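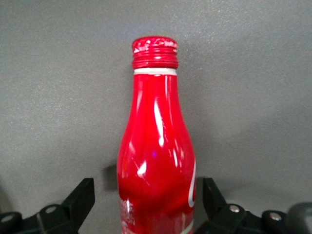
I have a rule about special bottles, and the rule is that I don't pay for them. A drink is a drink. Somebody in an office decides the same brown soda will feel more important in a metal bottle with a screw cap, and then it goes on a shelf by itself near the register where people like me can be weak about it in July.

I was weak about it. I bought the red aluminum Coca-Cola bottle, I drank what was in it, and I kept the bottle, which is how it came to be on the shelf above my desk. The cap is back on. It's the same red as the rest, with a thin white band under it, and the top is covered in little white flecks. I have stared at those flecks more than any adult should and I still can't decide if they are wear or a pattern that came that way.

The claim you hear about metal bottles is that they keep the drink colder. I have been told this by several people with great confidence, none of whom owned a thermometer. So I tried it in my own kitchen, which is not a laboratory and has a window that gets full sun after lunch. One metal bottle, one plastic bottle, both out of the same refrigerator, both at 41 degrees when I started. Six minutes on the counter, then a look, then another six, and so on until I got bored.

The metal one did not stay colder. It warmed up a little faster, if my cheap probe can be trusted. What it does do is feel colder in your hand, because metal pulls the heat out of your fingers, and I suspect that's where the whole legend comes from. Your hand is cold, so you assume your mouth is going to be. By the time the plastic bottle had reached 51 I had lost interest and drunk both. I could not have told you which was which with my eyes closed.

Ottar Sandberg disagrees with me about this. Ottar has a shelf of these things at his place over in Jivovville, and he says the first swallow is different because of the metal neck. I asked him to pick it out from poured glasses. He said pouring it ruins the effect. You see what I'm dealing with.

Then there's the collecting. I looked up what people want for empties and found a seller asking 80 dollars for one with a scuffed cap. Asking is the word there. I can ask 80 dollars for my toaster. I went back a few weeks later and the listing was still sitting there at the same price, with a new paragraph about rarity.

I'm also not sold on the reuse idea. Every article about keeping these bottles says to rinse one out and carry water in it. I tried that for a few days. The neck is narrow, so my bottle brush (a Bolger, perfectly good on everything else in the house) bends before it gets anywhere near the bottom. And these bottles usually have some kind of lining that was never meant for years of scrubbing – I don't know what happens to it over time, and I notice the articles don't say. I went back to my plain Pura flask, dents and all.

So what is it good for? I'll give it the shape. That slow curve from the neck into the shoulders was a good idea in glass and it's still good in aluminum. It also shines like a fire engine. Any lamp in the room leaves a long white streak down it, and every fingerprint shows, so now I own a piece of trash that needs dusting.

I did put one stem of dried grass in it for a weekend. It looked like a soda bottle with grass in it.

The recycling goes out tomorrow and I've told myself the bottle is going with it. Aluminum is one of the few things I believe is worth the trip to the curb. I said the same thing before the last pickup, though, and the one before that, and I see I've just moved it over to make room for the stapler.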